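Home Stories Poems Archive Submit About

We use cookies to keep you signed in and to count visits. Accept Settings

Second Half

Vinh Tăng had missed two free throws in October and still thought about them most mornings. He was thinking about them on the bus to Bradivside, with his shoes in his lap and Toàn Ông asleep against the window.

The gym held 386 people and it was full. Coach Ninh wrote one word on the board, REBOUND, and sat down to retie her sneakers.

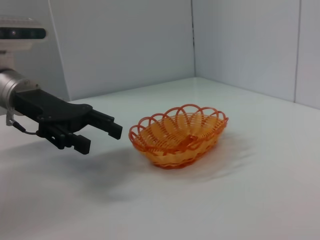 FICTION

They were down ten at the half. Bradivside had a center named Ozan Tokgöz who didn't jump much. He just stood where the ball was going to be. Vinh had tried pushing him and it was like pushing a parked car.

"Quit leaning on him," Hằng Ninh said in the locker room. "Pull him out to the line. Tín, you shoot until I tell you to stop."

Tín Hà nodded. He had a towel over his head and had not said anything since the bus.

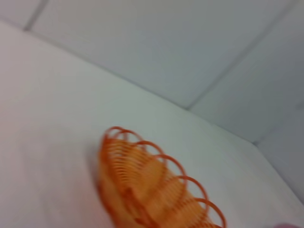

The Line

Tín missed his first one and made the next three. Ozan had to come out then, and when he did the lane was open. Toàn cut through it twice and scored both times. The Jellanari bench stood up and stayed up.

With a minute left they were behind by two. Vinh went up for a loose ball and Ozan came down across his arm. The whistle was late — Vinh had already started back on defense when he heard it. 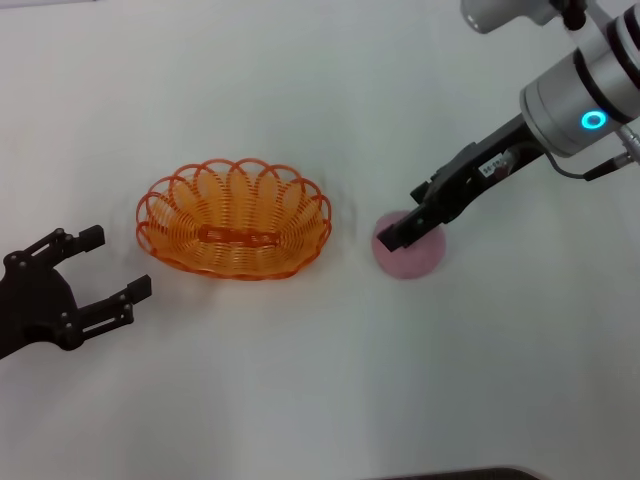
An orange basket and a pink disk on a white table

He walked to the line. Somebody behind the basket was banging a seat. He bounced the ball the way he always did, and the first shot went in off the back of the rim. The second went in clean.

Tied. Bradivside brought the ball up slowly and everybody in the building knew where it was going. Ozan caught it on the left side, turned, and put it in over Vinh's hand. Tín's last shot from half court hit the glass and nothing else.

In the handshake line Ozan held on a second longer than he needed to.

"You guys play Plorach next?" he asked.

"Friday," Vinh said.

"They don't guard the corner."

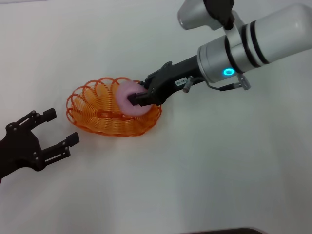 Toàn said on the bus that he wouldn't trust a tip from a guy who had just beaten them. Vinh said he might be right. He put his shoes under the seat and asked Tín how he felt about the corner.

"Which one?" Tín said.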